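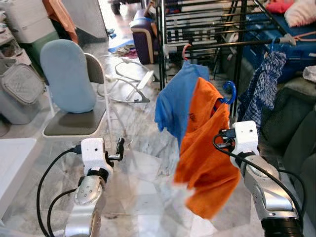
Jan 13, 2019

Teleoperating laundry, session notes

I have moved from folding to hangers. Folding on a flat table was mostly a planning problem. Getting a T-shirt on or off a hanger needs two arms that agree with each other, and my operator skills are the limiting factor.

The setup is unchanged from the last post. Two follower arms, each driven by a leader arm of the same geometry, joint positions copied across by the Wedura controller. There is no force feedback. I judge grip from the motor current plot on a second monitor, and I look at it less than I should.

The shirt task is divided into four phases: approach, pinch, transfer, release. Pinch is where most bad demonstrations come from. If the fingers close on a single layer near the collar, the shirt hangs from one point and twists into a rope, and the other arm has no obvious edge to take. Closing on two layers at the shoulder seam is better, but it is hard to confirm by eye when a hanger is in the way.

Of 14 attempts on Saturday I kept nine. The rejected ones were all operator error – hesitation, mainly. A policy trained on hesitation learns to hover over the collar and do nothing. I now rehearse each motion once with recording off.

Two changes for the next batch:

Leader gripper springs. The old ones tired my thumb after 13 minutes or so. I fitted softer ones from Pliteck and rescaled the trigger range in software.

Idle arm. I used to park the second arm low, out of the way. Parking it upright with the gripper open shortens the handover and keeps the cable loop off the elbow joint.

The target is 2000 demonstrations across T-shirts and button-downs by April. At the current rate I will miss it. Thin cotton is still the worst case, and I have not tried anything with a hood.

The logging script is next. It drops timestamps when the disk is busy, and the left arm's stream ends up shorter than the right's.

This site uses cookies to remember your preferences. By continuing to browse you accept their use. Accept | Learn more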